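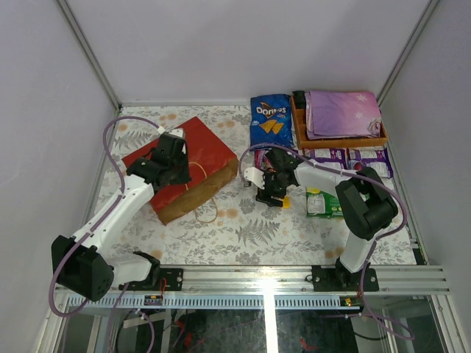

Figure 2. Red paper bag on the printed sheet, handles on both sides.

3.2 Bags and table covering

Paper carriers only in this part — plastic ones dropped in December. The bag in Fig. 2 is red on its broad face with a creased kraft-brown section, thin tan handles. Creases matter more than size. Simões sorted 293 bags by handle type, 50 set aside as torn. Floral sheet kept becuase a plain one made tan handles too easy to find; leaf and blossom prints sit close to them in places. Folding order as in Mendov, see Table 4. Handle lenghts not recorded.

Last updated: 23rd April
Print this page | E-mail this page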